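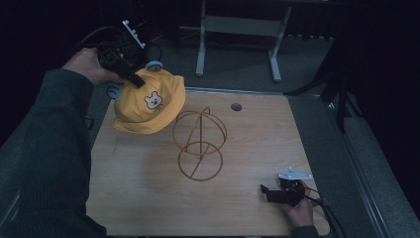 A yellow bucket hat held in one of two hand-held grippers, next to a wire hat stand.

Netora Sets Equipment Budget for Hat Display Work

February 12, 2020

RUNDVILLE - Netora will buy hand-held grippers and work tables this year and put off a decision on robot arms until October, the company said in its equipment plan for the Rundville site.

The plan covers 30 hand-held grippers, enough for 15 workstations with one for each hand. Operators use the grippers to handle soft goods, including hats that have to be placed on wire display stands. Recordings of that work will be used to train the arms the company expects to buy later.

Netora budgeted $609 for each gripper, including the mounting bracket and cable. A quote from a second supplier came in at $573, but that price left out cables and spare jaws. The company chose the higher quote after adding up the cost of the missing parts.

The grippers will come from Humphreys under a single order with 2 deliveries. The first will equip the stations already in use. The second depends on how many tables can be fitted into the back half of the building, where the power supply has to be upgraded first. Electrical work is listed separately in the plan and is paid for out of the building budget.

Robot arms are the largest item still open. Netora had planned to order them together with the grippers, but it now wants to settle on jaw size and table height before asking for final prices. Floppy items such as bucket hats need a different grip from boxed goods, and the company said it did not want to pay for arms and then replace the tools on the ends of them.

Otance, which supplies display fixtures to stores, is sharing part of the cost. It will provide wire hat stands in several shapes and will get access to the results for its own packing line. The agreement runs through the end of the year and can be renewed.

The plan also sets aside money for repairs. Cables are expected to wear out first, and each station will have a spare on hand. Jaws will be checked monthly and replaced as needed. Netora will keep its current tables at the existing stations and buy new ones only for the expansion.

No new hiring is included in the budget. Current staff will be trained on the grippers in small groups as each delivery arrives. Quotes for the arms are due before the October review, and any order would be charged to next year's budget.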